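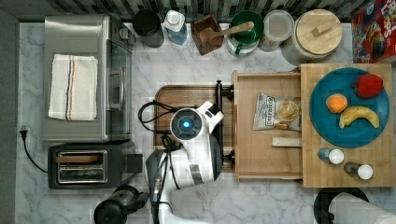

## 4. Putting the counter back together

By now the rod is up (Section 3) and you have a counter full of things that used to live somewhere else. Set aside 42 minutes. Amirul Purba, who wrote the first edition of this guide for Stornside rental kitchens, allowed 17, but he didn't own a kettle.

1. Unplug the toaster and the kettle before moving either. Take any bread out of the toaster first. Toast travels badly.
2. Wipe the counter from the backsplash forward. On a marble pattern, crumbs pass for veining, so go by feel.
3. Line up the canisters along the back edge, lids on. Anything in a clear bottle with bluish liquid in it goes at least an arm's length from the food, whatever the last tenant thought.
4. Lay the cutting boards flat. Keep cords off them.
5. Put the fruit on a plate and the chips in the tray. Reversing these is allowed but tends to flatten the chips.
6. Stand the shakers where the cook can reach them without leaning over the toaster.

> **Caution:** Do not leave a dish towel on top of the toaster oven while it is on. It looks tidy right up to the moment it doesn't.

### 4.1 Checking the rod

Go back to the rod once the counter is clear. Grip it near the bracket and try to turn it. The collar should hold it snugly, and the round base should sit flat to the wood with no gap you can slide a card into.
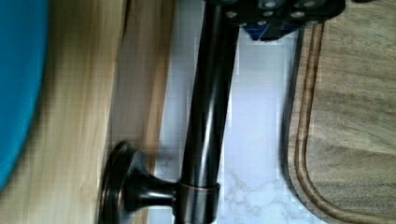
If the base rocks, back the screws out a half turn, press it flat and tighten them again a little at a time. Do not make up the difference with glue. The Michiels household tried glue, and Section 9 now covers patching cabinets.

**Note:** Dark bronze shows every fingerprint you have. Buff it with a dry cloth and skip the spray cleaner, which leaves streaks and a smell.

**Note:** Replacement collars are part 683 in the Dedent parts list. Part 83 looks identical in the drawing and fits nothing we have found so far.

Plug the kettle back in last. You'll want it before Section 5, which is drawers.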